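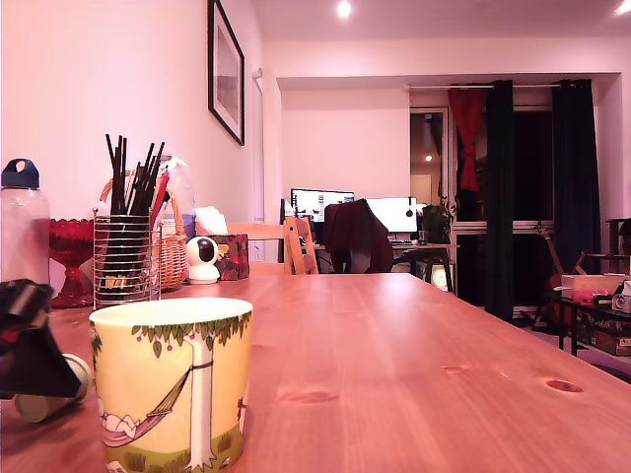
Games > Family & Parents
1 min read

Is Muria Trolberg suitable for a child of seven?
Palesa Xaba

My son wants this game for his birthday in October. I have read that it has fights with trolls. Is there blood? And can he play without the online chat?

Dumisani Pretorius
No blood, the trolls become smoke. You can close the chat in Settings, Family, and put a PIN. Only level 11 was too dark for my daughter, so we played it together.

Dallar98
my kid finished it in 2 days, get Dunmore instead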